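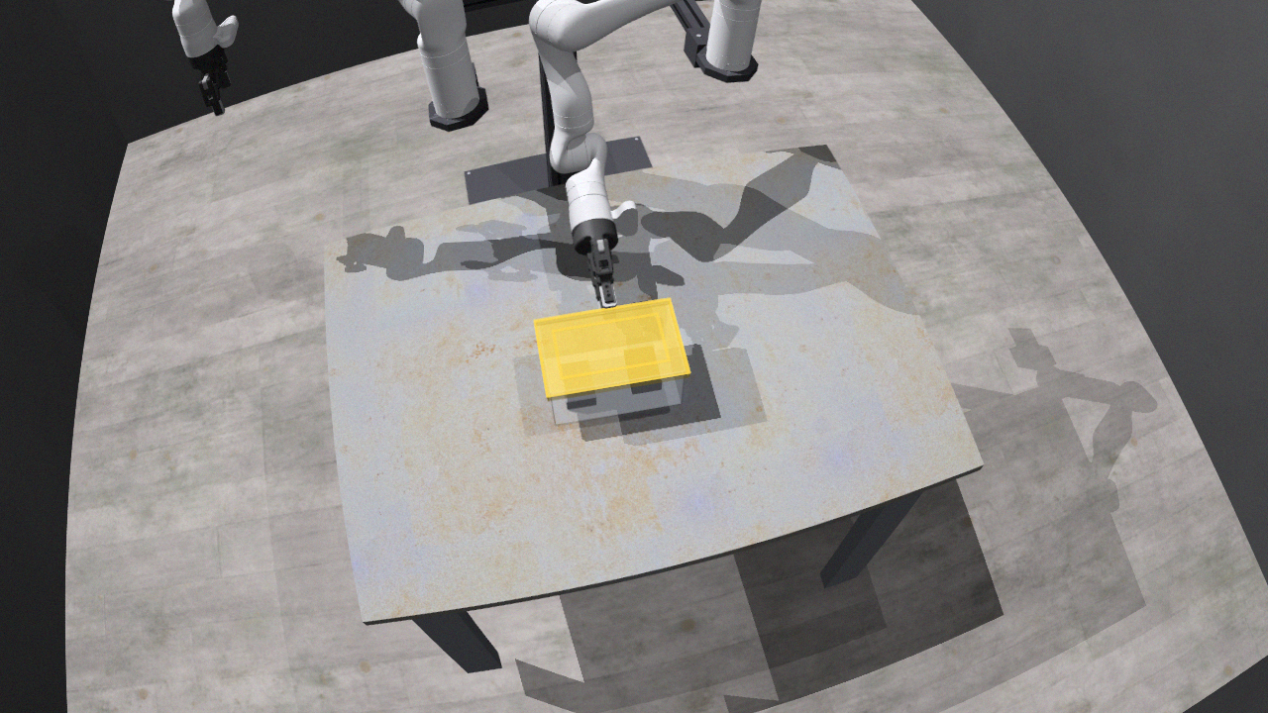
About us

Hi, we're Parum, the robotics club at Luik Technical High School! I'm Olga Tejada and I've been the faculty advisor for four years, which mostly means I unlock the lab, order the pizza and ask "did you save that?" a lot.

We started with 4 kids and one laptop. This year there are 39 of us, so we've split into two groups. The build group makes things you can trip over. The sim group programs two-arm robots on a simulated worktable, and they'll happily spend a whole afternoon getting one gripper lined up with one yellow box -- then moving the box and starting over. Julián Pastor and Remedios Barroso run that side (both seniors, both very patient with beginners).

Our big event is the Buven Challenge, where every team gets 15 minutes and the same set of pick-and-place tasks. Last season we finished with 100 points on the handling round, our best yet, and then scored pretty badly on the written report. We're working on the report.

You don't need to know any code to join. Maximiliano Salcedo showed up knowing none and now he writes our grasping scripts. Blagoje Softić, our math teacher, helps out when the angles get ugly.

We meet after school in the lab next to the gym, plus Saturday mornings once competition season gets close. New members can start any time, but September is easiest -- we go over all the basics then. Bring a laptop if you have one. We've got spares if you don't, just come a little early to grab one!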